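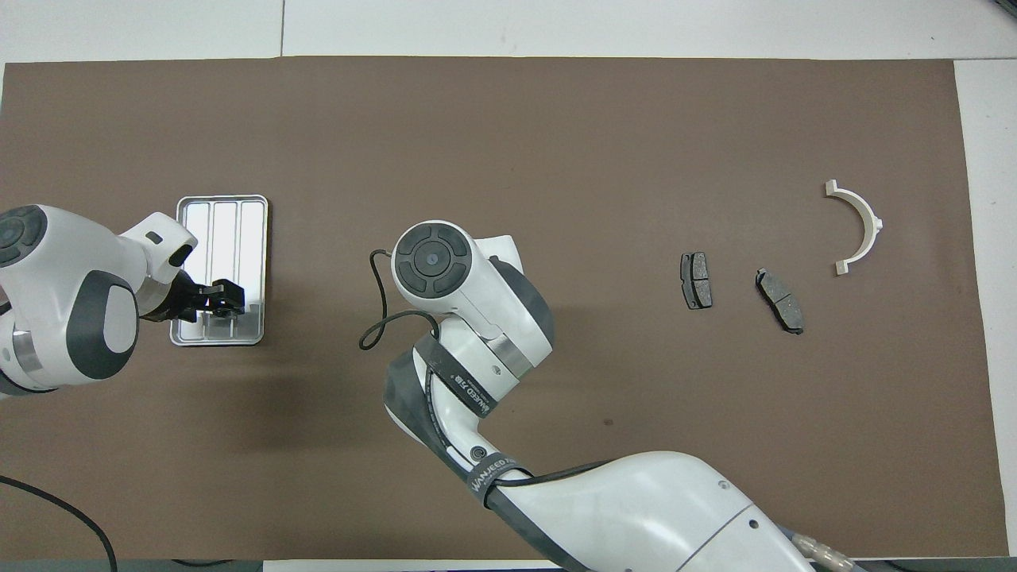 Squealing means they're gone, Arif said down the phone, and grinding means they were gone at Christmas, so which one is it?

I told him it was sort of both. It squealed on the way down the hill and ground on the way back up, and if you had the radio on you could pretend it was neither.

"Up?" he said. "You're braking going up?"

Arif Seneviratne has been my brother-in-law for seven years and I still can't tell when he's joking. I had the phone wedged under my chin and the old pads set down on the brown mat, and I was trying to work out how two bits of metal and whatever-it-is could make me feel so guilty. One of them has a groove down the middle and the other one's stubbier, and I couldn't have told you which was meant to go where if you'd offered me the car in exchange. It's Mum's car anyway. Was Mum's. It's a Plorex, the little hatch in the colour they called Sandbar, and she drove it for 30 years with her handbag on the passenger seat and the seatbelt done up over the handbag.

"Just take it to Gunawardena's," Arif said. "They'll do it while you have a coffee."

"I want to do it myself."

"Why?"

Well, I didn't have an answer for that, or I had one but it wasn't a phone sort of answer. I said the kettle was boiling (it wasn't) and hung up.

So then it was me and the pads and the metal tray, which I'd been planning to put the bolts in so they wouldn't roll away. Mum had a tray for everything. There was a tray for seedlings and a tray for letters that needed stamps, and one she only got out when the priest came. I never knew her to own a tray for car parts, but she'd have approved, she really would, and then she'd have asked if I'd washed it.

Lindalva Sales came over after lunch with a bag of plums from her tree. She's next door on the driveway side, so she'd heard the brakes every morning for weeks and been very polite about it. She put the plums down on the mat, right among everything, and picked up the white piece, the half circle with the little knob on it.

"What does this do?"

"No idea," I said. "It was in the glovebox."

It was, too! It was wrapped in a tea towel from Vanalen, where we had the caravan holidays, along with a pencil and a receipt for 61 dollars with the ink nearly gone. I'd gone in looking for the owner's manual. No manual. I'd been carrying that white thing from room to room ever since, holding it up against taps and lamps and the back of the telly, and it didn't belong to any of them.

Lindalva turned it over a few times. She tried it around her wrist like a bangle and then she tried it around mine.

"Your mother showed me this," she said.

I said she couldn't have.

"She did. She came to the fence with it and asked me the same thing. What does this do? And I said I didn't know, and she said she didn't either, but it looked like it came off something important so she was hanging on to it till the something broke."

I had to go and stand at the sink for a bit after that. Lindalva ate a plum and let me.

When I came back she had the manual up on her phone, not the real one but some scan a fellow in Zanley had made, every page on a slant, and she was reading me the bit about chocking the back wheels. She reads instructions the way other people read horoscopes, slowly and with a lot of eyebrow. We needed a jack, it said. We needed a thing to push the piston back. We needed, according to page after page, a great deal more than I owned, and the bolts I'd got the tray ready for were all still on the car.

"Two hours," she said. "It says two hours for a competent person."

"How long for us?"

She thought about it and went and got her gardening gloves.

I rang Arif back. I didn't ask him to come, I asked if he had a jack, and he said of course he had a jack, what sort of person didn't have a jack, and I could hear his keys already. He said not to touch anything until he got there, and was it the front or the back?

I looked at the pads. I looked at Lindalva, who shrugged with her whole top half.

"Front," I said, and put the white thing in my pocket.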